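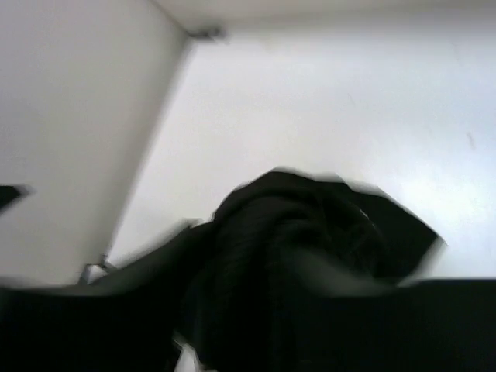

Last updated: December

Questions and answers about the laundry service at Birnenport

We receive many of the same questions from new tenants, so we have put the answers on one page. If your question is missing, please write to the house office or put a note in the grey letter box beside the main door.

Who may use the laundry room?

All tenants of the Birnenport houses, and also their guests if the guest stays longer than one night. The tenants of Beltonum, on the other side of the yard, have their own room in the cellar. When their machines are under repair they may use ours, and we then put a notice on the door.

How do I book a time?

You book with the Kivement card, the same card that opens the bicycle store. Hold it to the panel next to the laundry room door and choose a free time. One booking is 4 hours long. You can have two bookings open at once, not more. When you have used the first, you can make a new one.

I booked but I did not come. What happens?

After 30 minutes the booking is given free and another tenant can take it. You do not pay anything. If it happens often, the office will write to you and ask if you need help with the system.

What does a wash cost?

The price is shown on the panel before you start, and it is taken from your card. Drying is paid separately. We do not take coins any more – the old coin boxes are still on the wall, but they are not connected.

How do I put money on my card?

At the office during opening hours, or by bank transfer. For a transfer please write your flat number in the message field. Without the flat number we cannot know from whom the money comes, and it can take some weeks until we find out. Money that is left on the card when you move out is paid back together with the deposit.

Which detergent should I use?

You bring your own. Liquid and powder are both fine. Please take less than the packet says, as the water in our area is soft and too much powder stays in the clothes. Dyeing of textiles in the machines is not allowed, also not with the dye that is sold for washing machines.

My black clothes become grey. Is this the fault of the machine?

Usually not. Black cotton loses colour in every wash, and it loses more in hot water. Turn the clothes inside out, wash them at 30 degrees and keep them apart from towels, which leave a lot of fluff. Do not fill the drum to the top. You should be able to put your flat hand between the clothes and the upper side of the drum.

May I leave my washing in the room?

Only during your booked time. If the next tenant comes and your washing is still in the machine, he or she may take it out and lay it on the folding table. Clothes that are left for longer go into the lost property cupboard, where we keep them for two months. After this we give them to the clothes bank.

The machine stopped and the door does not open. What can I do?

Wait five minutes first. The lock needs time to let go, especially after a hot programme. If it is still closed, choose the programme "drain" and wait until it is finished. Please do not pull hard on the handle – we had to change it twice this year. If nothing helps, call Schwerdtfeger, the repair firm. Their telephone number is on a sticker on the side of each machine. Tell them the machine number and also that you are calling from Birnenport.

Can I wash a duvet or a carpet?

A single duvet goes well in the large machine. A double duvet is too heavy when it is wet, and carpets are not allowed.

Who cleans the room?

The floor is cleaned by the cleaning firm every week. The fluff filter of the dryer must be emptied by each tenant after use, and the detergent drawer should be left a little open so that it can dry.

Can I wash at night?

No. The machines are switched off at 22:00 and start again at 7:00. A programme which is running at 22:00 will finish, but you cannot begin a new one.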